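What the parish council decided about the car park

Posted in July by the author of Plendow Notes
Print | E-mail this | 4 shares

I went to the parish council meeting at Plendow this month, mainly to hear what would happen about the car park behind the hall. 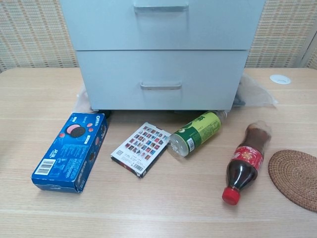
The agenda was longer than usual and the car park was near the end, so it was gone nine by the time they reached it. Most of the public seats had emptied by then.

The question was whether to start charging. At present you can leave a car there all day for nothing, and people catching the early bus to Guthrie do exactly that. By half past eight in the morning there is often nowhere left for anyone going to the surgery or the shops. The clerk's report gave three choices: leave it alone, bring in a time limit, or put in a machine and charge by the hour.

The council had one quote for a machine, from a firm called Grirner. It covered fitting and the first year's upkeep, but emptying the machine would be extra. I thought that should have been made clearer in the papers, as it was only mentioned when a councillor asked.

They had also sent a form round to households and got 174 back. A good many of those wanted a time limit and no charge. Some people had written on the back about the potholes, and those comments are being passed to the district.

In the end they voted for a limit of two hours between eight and four, with no charge, to be tried over the winter. Two councillors voted against. One of them said a limit is no use without someone to check it, and I have some sympathy with that. The plan is to share the warden who already covers Nustutero - he would come over on two mornings a week, and the cost would come out of the money put by for the hall roof.

I asked about residents of the terrace, who have no parking of their own. The answer was that permits will be looked at in the autumn. There was no figure given for what a permit might cost, or whether it would cost anything at all.

The signs have to be ordered and the notice put up on the board before any of it starts. The draft wording is at the library if you want to read it, and comments go to the clerk in writing. I have sent mine in, asking for the permits to be settled before the limit begins.

6 comments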